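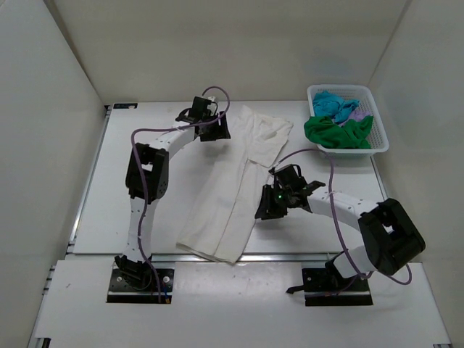

Eun-ji Um
Cell technician, Prenbridge workshop

October 2022

Folding cell, cable rework and re-zero

Came in to finish the purple cables while the place was quiet. Left arm first. The old run had the cable tied tight to the upper link, and every time the wrist rolled past its halfway point it tugged at the gripper connector. Bheki logged 14 dropouts on that connector in September, all left side, all with the wrist rolled outwards.

New run on both arms: out of the gripper, one big free loop overhead, then down to the base. On the left it follows the arm down past the elbow and the lower link. On the right it goes over in a wide arc, down past the shoulder housing and swings out near the right wall before coming back to the base. I don't love how close it gets to the wall. Moved each arm by hand through its full reach with the power off and watched the loops. Left is clear everywhere. Right touches the wall when the shoulder is leaned right over and the wrist is turned in at the same time. We never ask for that pose in the shirt routine, but somebody will one day, so I have put a soft limit on the shoulder at 2354 counts. It used to be 3045.

Base plates. Checked all the screws with the small torque driver. Two on the left plate took a bit of a turn, the rest were tight. Right plate all fine. Put a paint pen mark on the two that moved so we can see if they creep. Ji-hoon, please don't wipe these off when you clean.

Re-zero. Did both arms against the Jilholm block, left then right. Left came up with the elbow slightly out, which fits with the loose screws if the plate had been rocking. Saved the new offsets under today's entry and kept the old ones in the same folder. Right arm zero was unchanged, did not save over it.

Gripper light on the right went green after the restart and the controller found both grippers at first try. Last week it needed two or three goes. I would like to say that is the cable but I also reseated the plug at the controller end, so can't tell which did it.

Cloth check. Used the white long piece, laid lengthwise and partly folded, left arm up at the back wall end and right arm just off the cloth on its own side. White on white is the hard case for Soon-im's edge finder and she asked for it to be kept in the set. It is getting greyish in places. Either we wash it or we write down that we haven't, but the two benches should be doing the same thing. The coloured cloths are in the mesh basket at the back right. The green one likes to hang over the front lip, and the right gripper can catch it on the way past, so push it down before a long run.

Error 404 from the Clirton logger again when I tried to upload the offsets. Ju-won says the folder was renamed on their side. Copied everything to the Kao drive for now, needs moving across once he has the new path.

Still to do:
Grease the left elbow. Had the tube in my hand and ran out of time.
Proper clip for the right cable near the base so the outward swing is smaller. Bheki has some printed ones that might fit.
The short strap hanging off the right base plate wants trimming or tucking in.
Front panel is scuffed, wipe down with the mild cleaner only.
Overnight run not started. Would rather have someone in the building for the first hour on the new cables.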